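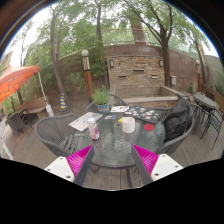 Halldóra Toft asked under the previous version of this page whether a rippled glass tabletop needs anything beyond dish soap and a hose. It does if the table is used daily for cups and laptops, as the low points in the texture hold dried coffee and pollen that a flat wipe passes over.

Cleaning a textured glass patio table

You will need:
A soft nylon brush, hand-sized
2 microfiber cloths
A bucket holding 1,000 ml of lukewarm water
Dish soap, one teaspoon
White vinegar, for mineral spots only

1. Clear the top completely. Move laptops and paper indoors, then mugs, bottles and rolls of tape. Set plant pots on the deck, away from the work area. Check under each pot for a ring of soil or lime.

2. Brush off dry grit before any water touches the glass. Work from the center to the rim. Do not press.

3. Mix the soap into the water. Wet the brush and scrub in small circles, then repeat across the ripples at a right angle. One direction alone leaves a film on the far side of each ridge.

4. Clean the joint between glass and rim with a cloth folded over a fingertip. Do not use a knife or a metal scraper.

5. Rinse with clean water. If the table stands on a wood deck, use a damp cloth in place of the hose and wring it out often.

6. Dry at once with the second cloth. Air drying leaves spots in hard water areas.

Removing mug rings

Lay a cloth dampened with equal parts vinegar and water on the ring for five minutes. Lift, brush, rinse. Keep vinegar off painted metal. Old rings may need a second pass.

Removing sticker residue

Peel what comes off by hand. Rub a drop of cooking oil into the remaining glue, wait ten minutes, and wash with soap. Oil left in the texture will smear, so repeat step 3 over that spot.

Berkay Çınar reports that a melamine sponge also works on rings but crumbles on coarse ripple patterns. Rinse out the crumbs before drying.

Interval: weekly in pollen season, otherwise monthly. Do the last full wash in October, before the table is covered.

Page revised Jul 25, 2024. Step 5 changed.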